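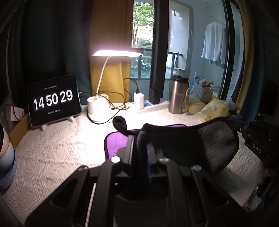 图4-1 深灰色与黑色的软布制品,后面是平铺的紫色黑边布

第四章 清洁用布的准备、使用和保养

4.1 本章的范围

本章说明怎样准备和保养清洁 Salminen 餐桌板时使用的布类。餐桌板的安装在第二章,表面上油在第三章。如果您的桌板还没有完成第一次上油,请先回到第三章,等油层干透以后再读本章。

本章由 Santeri Keskinen 编写,中文稿由 Wakana Miyazaki 校对。最近一次修改是9月23日,修改的地方是4.4节的洗涤温度和4.6节的存放方法。

4.2 需要的物品

请在开始以前把下面的物品放在手边:
干擦用布一块(超细纤维,短毛)
湿擦用布一块(同样的材料,颜色请与干擦用布不同)
Flanex 中性清洁液一瓶
量杯一个,有毫升的刻度
水桶一个,容量在2升以上
旧毛巾一条,垫在桌脚旁边

说明:两块布的颜色不同,是为了不要拿错。哪一种颜色作干擦、哪一种作湿擦,由您自己决定,但是决定以后请不要再换。在我们的 Savosthorpe 车间,紫色的布总是用来干擦。

注意:请不要使用带有研磨颗粒的海绵,也不要使用钢丝球。它们会在油层上留下很细的划痕,这些划痕在灯光下面特别容易看见,只能重新打磨才可以去掉。

4.3 第一次使用新布以前

新布上面常常有生产时留下的浮毛和多余的染料。深颜色的布更加需要这一步。

1. 把新布单独放进水桶,加入30度的温水,水要盖过布面。
2. 不要加任何清洁液。用手轻轻按压布面,做两分钟。
3. 看水的颜色。如果水有颜色,把水倒掉,换新的水,再做一次。
4. 水变清以后,把布拿出来,用两只手压出水分。请不要用力拧,拧会使布的边变形。
5. 把布平铺在通风的地方晾干。
6. 布干了以后,拿到窗户外面抖几下,去掉剩下的浮毛。

说明:如果换水五次以后水还是有颜色,这块布不适合浅色的木材。您可以把它留给金属桌脚使用。

4.4 日常清洁

日常清洁每天做一次,或者每次用餐以后做一次。

1. 拿走桌面上的全部物品,包括桌垫和花瓶。
2. 用干擦布沿着木纹的方向擦,把面包屑和灰尘收到桌子的一边,再用手接住。请不要来回擦,来回擦会把灰尘压进木纹里面。
3. 在水桶里倒入900毫升温水,再加入17毫升 Flanex 清洁液,用手慢慢搅匀。请不要先倒清洁液后倒水,这样泡沫太多,不容易擦净。
4. 把湿擦布放进水里,拿出来压干,直到布不再滴水。
5. 沿着木纹擦一遍。每一块地方只擦一次,然后把布翻到干净的一面。
6. 马上用干擦布把桌面擦干。水留在桌面上的时间不应该超过一分钟。
7. 桌面完全干了以后,才可以放回物品。

小心:用湿布擦过的地面会滑。请在做第4步以前把旧毛巾垫好,也请让小孩子离开水桶。

注意:桌板的接缝处和桌边的下面容易留水。做第6步的时候,请用手指包着干布,把接缝从头到尾压一遍。我们收到的维修要求里面,桌边发黑的情况多数是由这里开始的。

如果使用清洁手套代替湿擦布,步骤是一样的,但是要多做一件事:戴上手套以前请取下戒指和手表。戒指在手套里面也能够把力量集中到一个点上,在较软的木材上会压出小坑。手套的长毛一面用来擦灰尘,短毛一面用来擦水。

4.5 特别的污渍

咖啡和茶:在一小时以内用湿擦布按压,不要擦。过了一小时,请把布在4.4节第3步的溶液里浸湿,放在污渍上五分钟,然后按压,最后擦干。

红酒:先用厨房纸吸走全部的液体,再按照咖啡的方法处理。如果还有粉红色的印子,请参看第三章的局部上油。

蜡烛油:等蜡变硬以后,用塑料卡片的边轻轻推起来。请不要用热风吹,热的蜡会进入木纹,以后这个地方不再吸油。

食用油:用干布吸走以后不需要别的处理。一两天以后颜色会变得均匀。

墨水:请不要自己处理。请拍照片寄给服务部,由 Lowri Gittins 或者 Valtteri Hakala 回复您。

注意:酒精、丙酮和含有氯的产品都会破坏油层,一滴也不可以使用。如果不小心滴到了桌面,请马上用大量的湿布按压,然后擦干,第二天检查这个地方有没有发白。

4.6 布的洗涤和存放

1. 每用过五次,洗一次布。用来擦过油的布不可以和别的布一起洗。
2. 机洗请选择40度的程序,转速不要超过每分钟900转。
3. 请只使用没有柔顺剂的洗衣液。柔顺剂会在纤维外面留下一层膜,布就不再吸水,并且会在桌面上留下一条一条的痕迹。
4. 晾干。请不要放在暖气片上面,也不要用烘干机的高温程序。
5. 干了以后平放在抽屉里,干擦布在上,湿擦布在下,中间放一张纸。带有包边的布最好不要折叠,折过的包边很难再变平。

警告:浸过上油用油的布有自燃的危险。用完以后请马上把布完全浸在水里,或者在室外一张一张摊开晾干,请绝对不要揉成一团放进垃圾桶。晾干以后的布应该放进有盖的金属容器,再按照当地的规定处理。这条警告也适用于厨房纸和旧毛巾。

4.7 什么时候应该换布

有下面的任何一种情况,请换新的布:
布面摸起来发硬,洗过以后也没有变软
包边松开,线头露在外面
布上有洗不掉的沙粒或者金属屑
洗涤的次数到了100次

说明:我们在 Usen 的试验室里用同一种布做过比较。洗过92次的布还可以正常吸水,洗过100次以后,有几块布开始掉毛。次数不容易记住的话,可以在布角上写开始使用的月份。假如是12月开始用的布,每天使用一次并且按照4.6节洗涤,下一个12月还不需要换,但是请在那个时候仔细检查一次包边。

换下来的布可以剪小,用来清洁桌脚的螺丝和脚垫。请不要再用于桌面。

4.8 常见的问题

桌面擦完以后有一条一条的白痕
清洁液加得太多,或者布上有柔顺剂。请用清水再擦一遍,擦干。如果没有改善,请换一块没有用过柔顺剂的布。

布上总是粘着毛
新布没有做4.3节的步骤,或者和棉毛巾一起洗过。请单独再洗一次。

桌面摸起来粗糙
水使木材的细毛站起来了。请等桌面干透,参看第三章的细砂纸处理,然后补油。

浅色桌板上有布的颜色
请停止使用这块布,按照咖啡污渍的方法处理。处理以后还有颜色,请联系 Cristóvão Seixas,他负责浅色木材的售后,来信请写明桌板背面的编号。

下一章:第五章 桌脚的调平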